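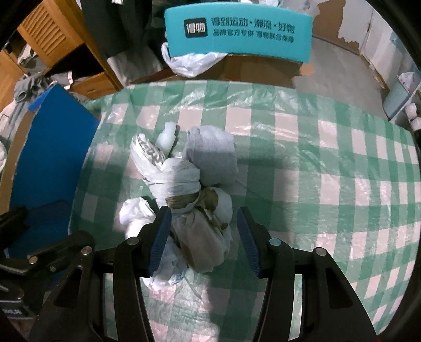 Doltden House — Rooms and Linen Desk

January
Posted by Kwabena Arthur
5 comments | 2 shares

Ticket 1138
Room: 7
Subject: Bundle on bed, mixed cloth and plastic, quilt can't be stripped
Status: Closed

Reported problem

Linen pickup skipped Room 7. The pickup sheet says "bed not clear." There is a bundle of crumpled cloth and plastic on the checkered quilt, and the crew does not move personal items. The occupant says most of it is packing waste and wants the bed cleared and the quilt washed, but isn't sure which pieces are worth keeping.

9:10 a.m.
Went up to look. The bundle is wrapped in layers, white and light gray for the most part, with a tan-brown piece of fabric tied into the middle. A white plastic bag with gray lettering sticks up on one side and there is a bit of white foam behind it. A loose plastic sheet hangs down toward the quilt. I did not pull anything apart without the occupant there.

The green-and-white quilt is one of ours. It appears to have clear plastic film over it. We don't issue film with bedding, so I asked about that first.

9:25 a.m.
Occupant came back. The film was put on to keep dust off while the closet was being emptied. Told them that's fine for a day but it has to come off before pickup. Last fall a quilt went to Bajwa Laundry with plastic on it and came back unwashed with a handling fee.

Also in the room, and not part of this ticket unless the occupant asks:
— royal-blue flat board beside the bed, blue tape at one corner
— gray clothing hanging in a heap by the cabinet with the louvered doors
— cardboard box behind the head of the bed, crumpled white bag on top
— turquoise sign with the 得物 logo, above the bag

The occupant wants the sign kept. Please don't put it out with the cardboard.

9:40 a.m.
First try: lifted the whole bundle in one go to sort it on the floor. Bad idea. The layers are only held where the fabric is tied, and the loose sheet started dragging the film along with it. Put it back down.

9:50 a.m.
Second try, which worked:
1. Slid the loose sheet out from the side where it hangs down.
2. Took out the foam and the bag with the lettering and put them by the door.
3. Untied the tan-brown fabric. The knot was tight but came loose by hand. No scissors.
4. Opened the gray cloth out flat and went through it with the occupant.
5. Folded the film in toward the middle from all sides and lifted it off, so the dust stayed inside.

10:15 a.m.
Sorting done. Occupant keeps the tan-brown fabric and the gray cloth. Both went into a Fumance storage sack from our shelf, tagged with the room number. Plastic sheet and film went to the soft plastics bin downstairs. Foam goes in general trash, the recycler won't take it.

10:30 a.m.
Quilt stripped and bagged for Bajwa. Left a spare on the bed. The spare is plain, not checkered, and the occupant is okay with that until the other one is back.

Comments (5)

Pickup crew: Can we get a note on the door when a bed is waiting on sorting? We lost time knocking.

Kwabena Arthur: Yes. I'll leave door tags in the linen closet on your floor.

Room 7: Is the box behind the bed okay to stay for now? I still have things to put in it.

Kwabena Arthur: It can stay. Keep it clear of the heater and put it out flat when you're done with it. If you want the gray clothing by the cabinet washed too, that goes through Sistavia, not us — their form is on the same page as the linen one.

Pickup crew: Quilt is on the truck. Nothing stuck to it this time.

Ticket closed by K. Arthur. Reopen under the same number if the quilt isn't back with the next delivery.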